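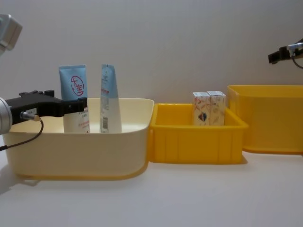

The Bathroom Shelf, Sorted at Last

If you have been following these pages for a while, you will know that I have a weakness for tubs, bins, baskets and anything else with a rim that you can drop small things into. I have been promising a gallery about creams and tubes since September, when a reader in Mernton wrote to ask how on earth we keep ours from sliding all over the place. Well, it took me long enough, but the gallery is up now, and I hope there is something in it you can use at home.

The big cream-colored bin is the one I reach for first. It has nice rounded corners (no sharp edges to catch your knuckles on when you are half asleep) and smooth walls that wipe clean with one pass of a damp cloth. I like to stand tubes in it with the cap down and the flat end up, the way my aunt did with everything from hand cream to mustard. Whatever is left inside has all night to settle toward the cap, and you don't have to stand there squeezing and muttering in the morning.

You may have spotted the red Chinese characters on the tube at the left. That is 大宝, Dabao, and if you grew up with it on the bathroom sink you probably don't need me to say another word. I came to it late, through a neighbor on Ambrosio Street who pressed a tube into my hand one very dry winter and would not hear of taking it back.

Two tubes in a bin that size may look a bit lonely, I know! But I would always start with too much room. When I first sorted our own shelf I packed everything shoulder to shoulder, and within a week I was pulling out three things to get at one. These days I put in what we use every day, leave it alone for a while, and only then let the extras move in. 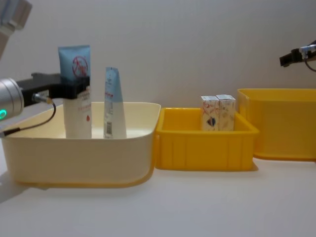
Tubes in the cream bin, small boxes in the yellow one next door.

I am very fond of that yellow. It is a good loud color, the kind you can find without your glasses, and the ribbed front gives it a bit of character next to its plainer neighbor. Little cardboard boxes do well in a smaller bin, where they have a wall to stand against and don't topple each time you reach past them. I keep the boxes themselves for anything with instructions printed on the side, and I flatten the rest the day I bring them home.

Pushing the bins right up against each other is a habit I picked up from Rodel Lumbao, who used to run the Saturday sorting table at Ledstead and could get 95 odds and ends put away before the coffee was ready. A gap between two bins, he told me, will have a cotton swab in it by evening. I have tested this more often than I meant to, and he was right every time.

A word on sizes, as I am asked about it a good deal. Our shelf at home is 32 inches long, and that takes a wide bin and a smaller one with a little left over for the soap dish. Measure yours before you go shopping, and measure at the rim, where a bin with a rolled edge is widest. I once carried home a lovely pair that missed fitting by the thickness of a pencil, and they have lived in the garage holding seed packets ever since.

Thank you to everybody who wrote in after the pantry gallery. There were nearly 294 messages, and I am still working my way through them with a pot of tea beside me. If you have a shelf of your own you are pleased with, do send it along, messy corners and all.

Page last updated 21/12/2025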